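4. Building the open sandwich

Use the Senness play food set on a clean, flat table. Set-up takes roughly 2 minutes.

1. Put the plate on the table, with the clear tray beside it.
2. Lay one slice of bread on the plate.
3. Place the lettuce leaf on the bread. The ruffled edge may hang over the crust – do not fold it under.
4. Lay one strip of bacon across the lettuce, corner to corner.

Note: Leave the top slice off at this stage. It is added in section 5.
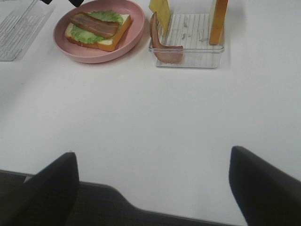
Pieces that are not in use stay in the tray. Stand them upright so each one can be picked up without moving the others.

5. To clear the plate, take the pieces off in reverse order and return them to the tray.

Caution: The pieces are not food. Do not heat them or put them in the dishwasher. Wipe with a damp cloth and dry before storing.

Replacement pieces: order from Driltport, part 605.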